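Two Bins and a Bench: Tidying with Salamatu Boateng

I met Salamatu Boateng at Brakongate in April, and she was already talking before I had my coat off.
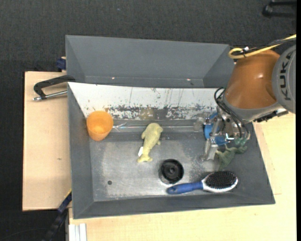
Gray metal bins on the work surface at Brakongate, the front one with an orange cup and a hairbrush in it.

"People buy these pretty plastic tubs and they crack by summer," she told me. "Give me metal. Paint's coming off? Great, I can stop being careful with it!"

She sorts lost property for the 65 households on Tveit – hairbrushes, cups, soft things and a whole lot of single gloves. I asked how she decides what goes where (my own hall closet is a disgrace).

"I don't, at first. It all goes in one bin. Then I have my tea, and then I pick."

She likes a sloped side, too. "Small stuff slides down to the middle and I'm not scratching around in corners for a hair clip."

She keeps things nine weeks. After that they go to the swap table at Balau, where I have my eye on a teapot.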